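Flernwood Residents' Handbook
Laundry: White Cottons and Towels

Residents are asked to sort white items before they are brought to the washing machine. Shirts, hand towels and kitchen cloths may be washed together, provided that none has a colored lining. Pockets should be emptied and sleeves pulled right side out.

Each item should be shaken open before loading. A bunched cloth traps detergent in its folds and comes out stiff. 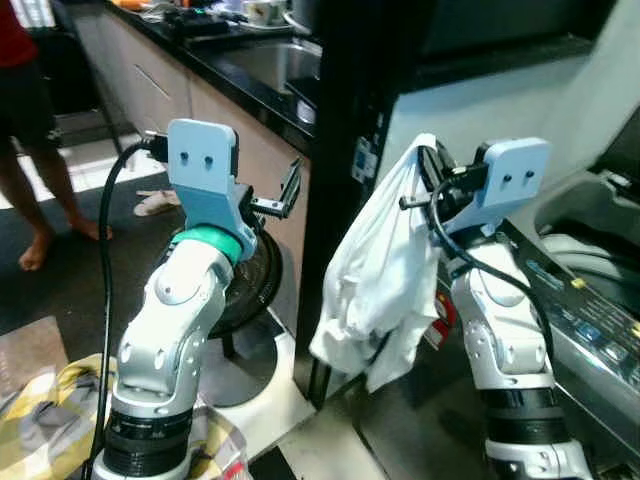
White cloth and the top-loading washing machine, with the kitchen to the left.

Fill the drum loosely, leaving the top 5 inches clear. Whites are washed at no more than 50 degrees Celsius. Chlorine bleach is not to be used on anything with a woven stripe or a sewn label - oxygen bleach is acceptable in the amount shown on the packet.

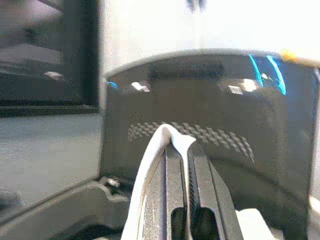
Narrow items such as ties, straps and trim should go into a mesh bag, closed at the top. Long strips left free will wind themselves around larger pieces during the spin.

Remove the load promptly when the cycle ends and leave the lid raised for three hours. Glossy surfaces nearby may be wiped with a soft, barely damp cloth. Scouring pads will mark them.

Faults should be reported to Henrike Rothe, Household Services, extension 2515.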